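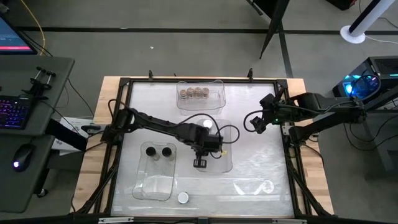

Foro Brulalley > Automatización de mesa > Kits y servicios
Tema: Kit bimanual Nismont para ordenar frascos pequeños, ¿merece la pena?

tolva_sur
24 de septiembre de 2023
Abro hilo porque en el archivo solo hay dos mensajes sueltos sobre este kit. Nos interesa para clasificar especias y viales en cubetas: dos brazos, pinza paralela en cada uno y el servicio de puesta en marcha de Brandão. Piezas distintas, series de 300 como máximo. ¿Alguien lo tiene en uso? Me preocupan el vidrio y los recipientes transparentes.

eje_seis
Lo usamos desde la revisión 2. Mecánicamente cumple. Los mazos de cables van por fuera de los eslabones y hay que vigilar los bucles cerca de la muñeca, que se enganchan con las cubetas altas. La pinza de serie sujeta bien tapones de corcho. Con vidrio liso resbala si no se cambian las almohadillas; nosotros montamos las de Filline.

Con el tarro de azafrán agarramos siempre por el hombro, nunca por la etiqueta. El código 0099 3357 tiene que quedar legible después de soltar.

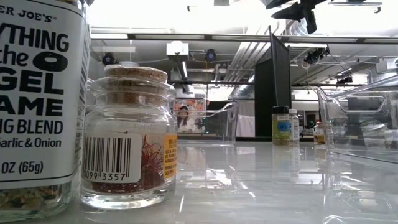 Tarro con tapón de corcho y código de barras; a la izquierda, el bote grande de sazonador.

par_motor
Discrepo en lo de "cumple". Para repetir un ciclo con piezas idénticas, sí. Para frascos mezclados el tiempo de ajuste se come el ahorro. En nuestro ensayo de 1000 ciclos hubo 60 paradas, casi todas por percepción: paredes transparentes y reflejos en el tablero brillante. El brazo no tuvo la culpa, pero el kit se vende completo y la percepción entra en el precio.

eje_seis
¿Con tablero blanco brillante? El manual pide superficie mate. Una lámina translúcida sobre la zona de trabajo ya reduce bastante el problema.

par_motor
El manual lo pide en un anexo. La ficha comercial no lo menciona.

tolva_sur
¿Y la entrada en cubeta profunda? Nuestro caso es un frasco de hierbas de pie dentro de una caja acrílica con asa recortada.

eje_seis
Mismo caso que el nuestro. Aproximación vertical desde arriba y punto de paso por encima del borde. Si entras en diagonal, el segundo eslabón toca la pared antes de que los dedos lleguen al tapón.

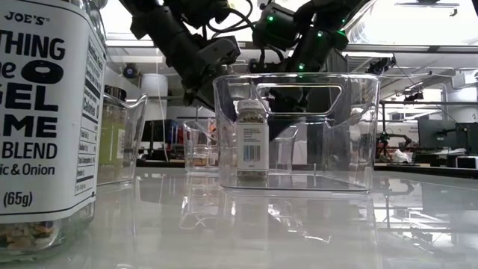 Frasco de tapa blanca dentro de la caja; la pinza izquierda, sobre el lado izquierdo.

par_motor
Añado: el borde del acrílico da un contorno falso con luz cenital. Hubo que enmascararlo a mano en cada formato de caja.

rodamiento_b
Pregunta de costes: ¿el servicio de Brandão incluye recalibrar al cambiar de cubeta?

eje_seis
La primera vez. Después se factura por visita.

tolva_sur
Entendido. Pido demo para noviembre con nuestras cajas y nuestro tablero, sin lámina. Pondré los registros en este hilo.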